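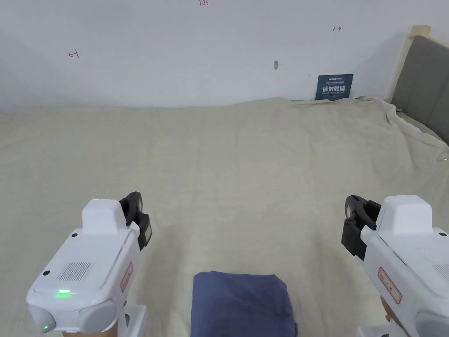 The Eltden upholstered bed, from Juvstead

We've carried a lot of beds over the years and the Eltden is the one we keep sitting on. It's a plain, wide, comfortable bed with a padded gray headboard, and a light natural wood frame around the padding. No drawers, no lights, no storage lid that squeaks. Just a good solid headboard and a lot of flat space, dressed in whatever pale sheet you already own (though we have opinions about sheets, see further down).

The gray is what won us over. Swatches of gray fabric tend to go blue or brown once you get them home, and this one stays put. It sits very calmly against a white wall, and the wood edge keeps it from looking like office furniture, which was our one worry when the first sample came in! The wood is left pale, and it should darken a little over the years if your room gets a lot of sun.

The headboard

The padding is split into rectangular panels with seams between them, and the thin trim of light wood runs along the top. The panels are firm. If you want something to sink into, this isn't it, but lean against it with a book for an evening and you'll see why we like it. Your back finds one panel and stays there. The seams are also handy for lining up pillows, if you're that kind of person (one of us very much is).

Crumbs do find the seams. A soft brush or the narrow nozzle on the vacuum gets them out in a minute.

The headboard bolts on with 4 bolts, supplied, and you can fit it before or after the mattress goes on. We'd do it before. There's a little play in the bolt holes so you can nudge it up or down to suit a thicker mattress.

The base and the mattress

Slatted base, 17 slats, no center box needed. Each slat drops into its own holder and can be swapped out if one ever cracks. Any ordinary mattress of the right size works, foam or spring, and one with rounded edges looks especially nice on it, much softer than a boxy one. The base is rated for 500 pounds spread across the bed, mattress included.

Assembly took us 40 minutes with two people and the radio on. The hex key is in the bag with the bolts. Tighten everything halfway first, check that the frame is square, then go around again. The only awkward part is holding the side rail up while you start the first bolt, so put a stack of books under it.

Dressing it

Pale sheets, every time. We tried dark ones and the headboard disappeared. With a light sheet on, the bed turns into the brightest thing in the room and you start using it for all sorts of jobs in the daytime: folding laundry, packing a suitcase, laying out clothes to see what goes with what. A bed this wide is a better folding table than any table we own. Dark blue things look terrific on it, too.

We pair it with the Pascu flat sheet, sold separately. It's cut generously enough to hang over the sides and tuck right up behind the mattress at the headboard end. It does wrinkle. Smooth it from the foot toward the head with your forearms and most of the creases go with you, and if a few gather up against the headboard, that's where the pillows go anyway. The weave has a fine texture you can feel with your hand, and it gets softer with washing.
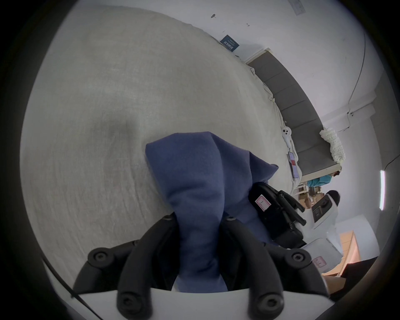
For pillows, keep it to one or two. A chunky white knit against the gray is our favorite, because the padding is so smooth that anything with a bit of bumpy texture stands out beautifully. The Pruvov knit cushion comes in white and oatmeal and has a cover that zips off. Wash it cold, inside out, and dry it flat, or the cables will stretch and you'll have a cushion cover long enough for two cushions. Ask us how we know.

If you charge your phone in bed, leave yourself a gap when you push the bed up to the wall. The headboard is slim, but a plug needs space behind it, and it's no fun pulling the whole bed out again with the mattress on. Wall plates that sit higher up stay clear of it.

Care

Vacuum the headboard fabric every month or so. For spills, blot with a damp white cloth and a drop of dish soap, and don't scrub. The wood trim only wants a dry cloth. Please keep spray polish away from it, as it creeps onto the fabric and leaves a line. Check the four headboard bolts after the first few weeks. They always take another quarter turn.

What's in the boxes

Box one: headboard, wrapped, with the bolts taped inside.
Box two: side rails, foot rail, legs.
Box three: slats, slat holders, hex key, instruction sheet.

The headboard box is light for its size but wide, so measure your stairs if they have a turn in them. Spare slats and holders are available separately and we keep them in stock. The next batch of the gray arrives in July. A darker fabric has been talked about, and we'll add it to this page if it ever happens.

Comments (5)

Had ours since spring and I love it. The headboard really is firm, I'd call it very firm, but I read in bed every night and my neck is much happier than it was with the old metal rails.

Is the wood trim sharp at the corners? We have a toddler who climbs on everything.

Reply from the shop: The corners are sanded over, so they aren't sharp, but it's still wood. We'd put a pillow at each end while they're in the climbing phase.

Took us well over an hour to put together, but we did it without the stack of books and I wish I'd read this page first. Great bed though! I sort all my washing on it now and the laundry basket lives at the foot end.

Does the Pascu sheet come in a fitted version? I can't keep a flat sheet tidy to save my life. Mine is in a heap by morning.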